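# The Long Second Life of a Bead

Sebastião Macedo keeps his oldest beads in coffee cans, and he opens every one of them before he'll let you sit down. He has 41 cans at last check. Some hold seed beads so small you could lose a dozen in the crease of your palm, and some hold chunky glass rounds from the fifties that clack like marbles. He pours a few into a saucer and pushes it across the bench with one finger. "Go on, stir them," he says. "You can't know a bead by looking."

I had come to Leston to find out why so many people are restringing things. I don't mean fine pearls, which have always had their specialists. I mean the stretchy bracelet from summer camp, the anklet with the busted clasp, the plastic choker an aunt wore to every wedding. Macedo's shop, Guerra, sits on the short end of the main street between a shoe repair and a place that sells aquarium pumps, and it has had a line on most mornings since July. I loved it right away. It smells like beeswax and radiator.

The first thing you learn at his bench is that the bead is almost never the problem. Glass will outlast all of us, and so will a lot of cheap acrylic. What goes is the cord. Elastic dries out and loses its snap, especially if it lives on a sunny windowsill, and cotton thread rots from the inside where skin oil gets in. Then one day you reach for a jar of pickles and there are beads under the refrigerator. (Macedo says to sweep with a nylon stocking pulled over the vacuum hose. I've done it now, and it's wonderful.)
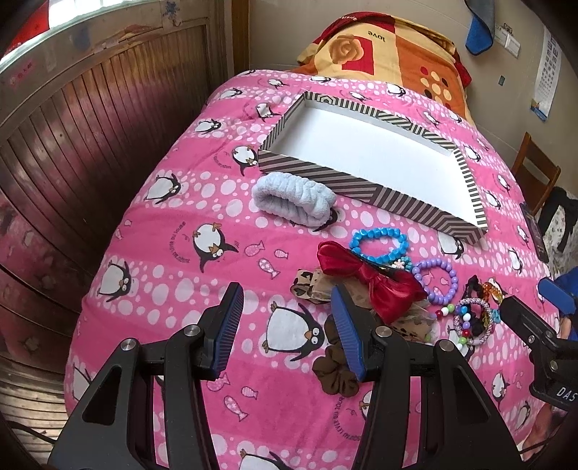

So you start by saving everything and sorting later. He teaches a beginners' night twice a month, with 12 seats and a waiting list, and he spends nearly 27 minutes of it on sorting alone. People bring in shoeboxes and cookie tins, and one man came with a whole dresser drawer carried under his arm. Everything goes out on cloth with a bit of nap to it, felt or an old towel, so the round stuff stays put. Then it gets grouped by hole size. Color comes later, and this drives the kids in the class absolutely wild.

Hole size matters so much! A bracelet strung on cord that's too thin will saw back and forth inside the bead every time you move your wrist, and a rough hole works like a tiny file. Macedo likes the cord to fill the hole with just enough room for a second pass. For elastic he stretches the length hard before he strings it, three or four good pulls, so that it does its loosening on the bench. He ties a surgeon's knot, adds a drop of jeweler's glue, and hides the knot inside the biggest bead he can find.

"Then leave it alone overnight," he told the room the evening I sat in. A girl of maybe nine had already put hers on.

The cord itself has its own fans. Guerra stocks a waxed linen called Forkska, which comes on fat wooden spools in colors like wet slate and mustard, and a braided nylon named Simau that Macedo uses for anything heavy. The linen people think the nylon people have no soul. The nylon people would like to point out that their necklaces are still in one piece. I bought both and have been going back and forth all winter.
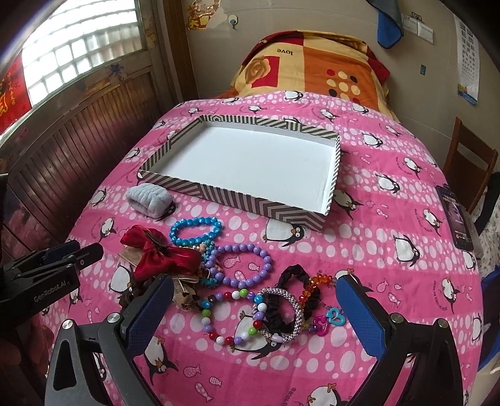
*Bracelets and hair accessories in a loose pile beside an open lid.*

Hair pieces came into the shop by accident. A customer asked whether he could fix a bow that had come off its clip, and he said no, and then he thought about it all through lunch and called her back. It's mostly a sewing job. You scrape the old glue off the metal, wrap the top bar of the clip in narrow ribbon, and stitch the bow to the ribbon instead of gluing it to the clip. The stitches give a little when the clip opens, and the glue never did. Stretchy headbands get the same kind of care: open the seam, pull out the dead elastic with a safety pin tied to the new piece, and close it up by hand.

None of this costs much. A repair at Guerra starts at 2 dollars, and if you're willing to do the knot yourself he'll sell you the cord by the foot and lend you a corner of the bench. I took the corner. My grandmother's green glass necklace has been in an envelope since I was in high school, and I got it as far as the clasp before closing time. Macedo put my tray on the high shelf with a slip of paper under it, and I'm going back for the rest.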